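Come and move a robot's arms for us: people wanted for our open day

Hello! I'm Kanako Uchida, I look after visits and demonstrations at Estosine, and I'm after people who would like to spend part of a Saturday waving their arms about with us in a good cause.

The short version, for those of you reading on the bus: our open day at the Sugawara building in Skeltberg is on Sat 23 January, and we need visitors who will have a go at guiding Godow, our two-armed robot, by moving their own arms. You don't need to know anything about robots. You do need to be an adult, and you need to book, because the hands-on part is small. The longer version follows, and it is rather long (I was told to keep it to a page and I've ignored that).

What we're doing

Godow is a robot with two arms that we are teaching to do ordinary household jobs: putting cups away, folding a tea towel, moving things from one side of a table to the other without sending them to the floor. The way we teach it is by showing it. A person does the job, we record how their arms moved, and Godow has a try at doing the same. It sounds simple when I write it down like that. Some days it is, and some days we spend an entire morning on one tea towel.

Up to now nearly all of that showing has been done by the same handful of us, and you can tell. Godow has picked up my habit of putting things down slightly too far to the left. Isamu Furukawa, who runs the recording side and will be with you at the desk on the day, reckons he can guess who did a recording just by watching the robot afterwards. That's funny for us but no good at all for the robot, which ought to learn from tall people, short people, left-handed people, people who rush and people who fuss. So this year we've decided to let the open day be more than a stroll round with a biscuit. We'd like you to do some of the work!

What you'd be doing

When you arrive we'll give you a loose jacket to put on over your own clothes, and a pair of marker cubes, one for each arm. The cubes are white with blocky black patterns on them, a bit like the squares you scan with your phone in a café. Our cameras look for the patterns, and that's how the computer knows where your hands have got to. Please try not to cover the patterns with your fingers or your sleeves. Everybody does it at first, me included, and Isamu will call out cheerfully when the cubes vanish from his screen.

You'll start on the mat with a few warm-up moves: arms out in front, arms down, a slow reach to each side, that sort of thing. They look a little silly. They let us match the recording up to your own reach, so take your time and don't worry about being graceful. Then you'll go on to the jobs themselves. We'll have a list ready, with the easy ones at the top. You can skip any that you don't fancy, and you can do a favourite again if there's time.

After that comes the bit I like best. You get to stand back and see Godow work through one of the movements you've just recorded. It won't be perfect. It may be quite bad. But there is something lovely about seeing a machine reach for a cup in exactly the hesitant way you did a few minutes before, and I've yet to show it to a visitor who didn't laugh out loud.

Each session lasts two hours from hanging up your coat to getting it back. You won't be on your feet for all of it: people take turns, and there are chairs for when you're waiting.

Who we're looking for

Almost anyone over school age. I'd be especially pleased to hear from:

People who are left-handed.
People who are a good deal shorter or taller than average. (I am the first of these. We still want more.)
Anyone who works with their hands: cooks, hairdressers, gardeners, care workers, people who pack boxes all day and are very quick at it.
People who think robots are a waste of time. I mean it, come along and tell us why, we'll put the kettle on.

You'll need to be able to stand for short spells and lift both arms in front of you comfortably. If standing is a problem but you'd like to take part, write to me anyway. We can lower the cameras and do the recording from a chair, but I need to know beforehand so we can set it up properly and you aren't left waiting while we hunt for a screwdriver.

If you have a sore shoulder or wrist, or you've had an operation lately, please give this one a miss and come for the demonstration only. There'll be another hands-on day in May and I'd much prefer you came to that one feeling well.

What to wear and bring

Flat shoes with closed toes. Trainers are ideal. Something with thin sleeves, as the jacket goes over the top and it does get warm in there. Please leave big rings and bangles at home, and tie long hair back if it tends to fall forward. Glasses are fine. A small bag is fine too, but there isn't much room to put things down and we have a fair few cables running across the floor, so please don't bring a suitcase. Last year somebody brought a suitcase.

About those cables: do look where you're putting your feet when you come in, and keep to the route we show you. We tidy them as best we can, then somebody plugs in one more thing.

What you get out of it

I can't offer you a wage, I'm afraid, as this is a visit and there's no job at the end of it. What I can offer is an £8 voucher for the café downstairs, as much tea as you can drink, a proper look round the workshop with someone who'll answer your questions, and a short film of Godow doing your movement, which we'll send to you afterwards if you'd like it. Travel within Skeltberg is paid back on the day if you keep your ticket.

If you're thinking about a change of work, do say so when you book. We take people on for recording work from time to time, usually part time, and several who do it now first turned up as curious visitors. I'm happy to have a chat about what the hours are like and which parts of it are dull (labelling, mostly).

What happens to the recordings

Fair question, and you should ask it. We keep the movements of your arms and the pictures from the cameras. The cameras point mostly downwards, at your hands and whatever you're working with, though other people in the room can come into view. If you'd prefer that we didn't keep anything from your visit, tell any of us before you leave and Isamu will delete it while you watch. If you change your mind once you're home, write to me and quote the number on your visitor slip. We don't sell the recordings, and we don't put your name on them.

There's a form to sign before you start. It's written in normal language because I wrote it, and I'll send it to you ahead of time so that you can read it at home with your feet up.

How the day runs

There's a morning session and an afternoon one, with eight people in each. They're the same, so choose whichever suits you. The afternoon always fills up first. If you're easy about it, put "either" and you'll be doing me a great kindness.

The hands-on sessions are in Room 102, on the first floor of the Sugawara building. The lift works, and there's an accessible toilet along the corridor. Come in by the main door, tell the desk you're here for Godow, and somebody will come and fetch you. Please don't set off to find us on your own, the corridors all look alike and we have lost people.

If you'd only like to watch, the demonstration in the ground floor hall is open to everyone all day, children included, and you don't have to book for that. Godow's older sibling will be stacking blocks down there, and children are welcome to knock them over.

How to put your name down

Fill in the visitor form on the Estosine open day page, or pick up a paper one from the front desk and leave it with them. I need:

Your name and the best way to reach you.
Morning, afternoon or either.
Whether you're right-handed, left-handed or a bit of both.
Anything that would make the visit easier for you, such as a chair, a quieter spell, a friend alongside.
What you do with your days, in a line or so. This isn't a test, I'm just nosy and it helps me mix the groups.

I'll reply to everyone, including those I can't fit in. If there are too many of you I'll draw names and keep the rest on a list for May, and I often end up ringing people on that list quite late on when somebody drops out, so do tell me if you could come at short notice. If you've booked and then find that you can't make it, please let me know as soon as you can so that the place goes to someone else.

Questions go to me by name through the same page. Ask whatever you like. Recent ones have included "will it shake my hand?" (no, not this model) and "can I bring my mum?" (yes, but she'll have to book as well).

I hope to see lots of you there!

Kanako Uchida
Visits and demonstrations, Estosine

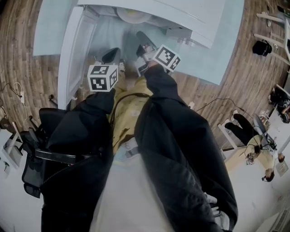 Marker cubes and the pale blue mat, with a colleague at the computer.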